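News > Community & Food

Friday, January 15, 2021

TANOW SNACK TABLE GOES ON THE ROAD

I'm Silvia Jurčo, and I've been running the snack table at Skederar for longer than I care to admit. Today I get to share some lovely news – from next month we're packing the whole thing into bags and taking it round to people's doors!

It started in September, when Vojtěch Bartoš from Trnka (the corner shop, not the bakery) asked if we could do anything with the packets he had left over at the end of each week. I said yes before I'd thought about where to put them. Gillard Hall lent us a cupboard, then a second cupboard, and now we've got 42 households signed up for a bag every fortnight.

Each bag holds 10 items, a mix of sweet and savoury, and we try hard not to give anyone the same thing twice running. The sorting all happens on one table with a blue cloth over it (my cloth, and I'd like it back one day). Packets get piled up, somebody changes their mind, and the pile gets moved again.
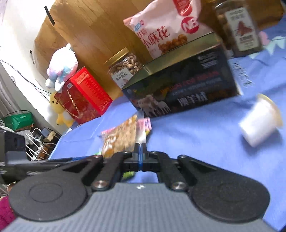 Vojtěch is forever telling me to put the crunchy stuff in last so it doesn't get squashed, and he's right, though I still forget. "I'd much sooner see it eaten than sitting in my back room," he told me, and I think that's about as good a reason as any.

We've got room for 23 more households in Tanow. If you'd like a bag, or you know a neighbour who would, pop a note through the door at Gillard Hall with a name, an address and any allergies. Bags are free and go out on Thursday afternoons.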